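Derkstead Cider: Spring Progress Report to the Lediron Fund
May
By Corinne Halvey

Dear friends at the Lediron Fund,

It has been a long, muddy, mostly happy stretch since our last letter, and I'm glad to be able to sit down with a cup of something warm and tell you how the orchard and tasting room project is coming along. Your grant has done a great deal of work already, and I hope you'll forgive me if I wander a bit in the telling.

The young trees first, as they are what everyone asks about. The lower field is now planted, with 35 bittersweets in the rows closest to the creek and a mix of sharper apples up toward the road. We lost five over the winter, all at the wet end, where we should have put in the drain before we planted. The drain is in now, and the replacements are ordered from the nursery in Wandau for fall delivery. Deer have been less of a bother than we feared – the taller fence was worth the argument.

The press came from Tsuchiya a little later than promised, but it was well packed and the instructions were very clear. We ran it on a small lot of storage apples to get a feel for it, and the juice ran clean and sweet. That first lot is now in the tank and smells just as it should. We'd like to give it until the end of summer before we say anything grand about it.

The tasting room is the part that has tested our patience. The floor is finished, the sink and the counter are in, and the new restroom has passed its inspection. The ramp from the parking lot still needs its handrail, and we are waiting on the sign-off for the well. Once those two things are settled we can seat 30 people indoors, with more out under the maples when the weather is kind. I had hoped to tell you we were open by now, and I'm sorry that I can't quite do that yet.
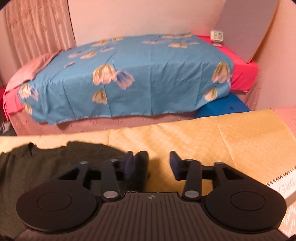
Corinne Halvey

On the money side, we are close to where we said we would be. The drain was not in the original plan and came to nearly $2000, which we covered by putting off the outdoor lights until next year. Everything else in the planting and equipment lines is spent as agreed, and the receipts are in the packet that goes with this letter.

Over the summer we mean to finish the ramp, keep the new rows watered and weeded, and hold a couple of quiet evenings for the neighbors before we open the doors to everybody. We also need to settle on opening hours, a subject on which our household is still divided. Please do come by if you're ever out this way. The creek road is passable again, and there is always someone up at the barn by 9 in the morning.

With warm thanks from all of us at Derkstead.

Contact: Derkstead Cider, Creek Road, Wandau | © Derkstead Cider | Back to top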